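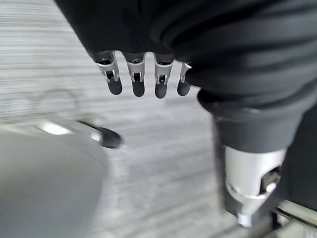
Plirko hand trial, day 4
27/04/2019

Picked up where we left off with the loan kit. Sarnberg want a yes or no before August and so far I'm not in a hurry to give them one.

The brochure says the fingers are "service free". They have open windows in the silver segments with the linkage bar sitting right there behind them. Fine on a clean bench. I'd like to know what happens after a month in the Plirkstead shed, where everything ends up with grit in it. Emailed to ask. Got the brochure back.

The black cover over the top of the hand is fabric and hangs in folds. No spare in the box, and the price list doesn't show one either. Ask.

Wrist camera: still smearing when the arm moves at normal speed. Fingers come out readable, the carpet goes to streaks and anything close on the left is mush. Their demo video never moves the arm while the camera is in use, which I only noticed on second viewing. Tried the lower speed setting, no opinion yet.

Claimed life is 1000 hours between checks. No test report behind that figure that I can find. Lightfoot quoted less and sent the data with it, so I know whose number I'd believe.

Software: 5 restarts today, 7 yesterday. I wouldn't call that a trend. Log files saved under the trial folder, the labelling is my own so ask if it makes no sense.

To do:
Chase the cover and the grit question again
Repeat the slow run with the colour settings left alone
Get the price of the yearly service plan in writing
Don't sign the extension form yet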